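Kitchen automation at the Olteanu works canteen

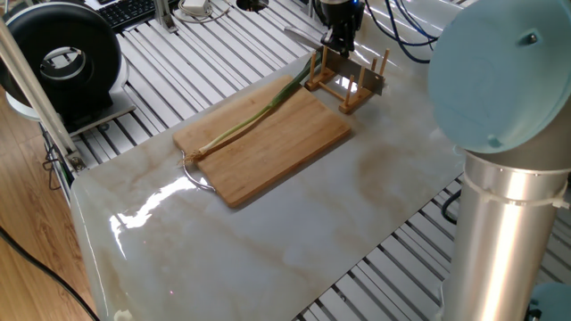 Not one of them minded losing the onions, it was the knives they asked about, according to a comment left under the article on the canteen in the Solotura staff newsletter. The same reader added that a cook's knife is the last thing most cooks would hand over.

The Olteanu works canteen is a staff kitchen in Dranau that has used robot arms for part of its vegetable preparation since 01/01/2024. It serves the workers of the Olteanu bearing factory and, by agreement, those of a neighbouring depot. The kitchen cooks 700 meals on a normal working day. It is often mentioned in local discussion of automation in catering, mainly for the changes it brought to shifts and pay grades.

Background

The canteen opened with the factory's second hall and was run by the company itself until the catering contract passed to Somlow, a regional supplier. Preparation was done by hand on an early shift that began before the ovens were lit. Washing, trimming and slicing took up most of that shift. Posts on it were hard to fill, and staff who stayed for long periods reported sore wrists and shoulders.

Somlow first tried ready-cut vegetables delivered in bags. These were dropped after complaints about taste and the cost of waste. The firm then ordered arms from Solotura, which had until then supplied packing lines.

Equipment and tasks

The arms work at tables with ordinary kitchen tools. A task is split into short steps, such as taking a blade out of a rack, cutting a spring onion on a board and putting the blade back. Each step is taught separately and checked by a cook before it is added to the daily list. Spring onions, leeks and cucumbers were among the first vegetables on the list. Leafy herbs are still cut by hand, as is anything with a stone in it.

Knives used by the arms are sharpened by kitchen staff and are kept apart from the cooks' own. Boards are changed by hand between vegetables. When an arm stops, it must be cleared by someone trained to do so, and the rest of the shift carries on by hand until it restarts.

Effects on staff

The kitchen employed 20 people when the arms were brought in. No dismissals were made, but 3 posts on the early shift were left empty when their holders retired or moved away. The start of the shift was put back, which was welcomed by staff with children and disliked by those who had relied on the early finish. The supplement paid for early hours was cut in the same step, and this remained the main point of dispute until a partial payment was agreed in July.

A new grade, preparation minder, was created for those who set out the vegetables, check the cuts and deal with stoppages. Training is done in working hours. Some of the older cooks turned the grade down, saying that watching a machine was more tiring than chopping. Others took it for the pay and kept their turn at the stoves.

Newly hired assistants now do less knife work than before. Somlow answered criticism of this by setting aside one session a week in which all vegetables are cut by hand. Attendance by trainees is compulsory, although the session has been cancelled at busy times.

Reception

Opinion among diners has been mild. Most remarks in the canteen's comments book concern portion size and the soup. The works council has asked for a written promise that further posts will not be left empty, and talks on this were continuing at the time of the last published report.

See also

Catering in Dranau
Shift work
Somlow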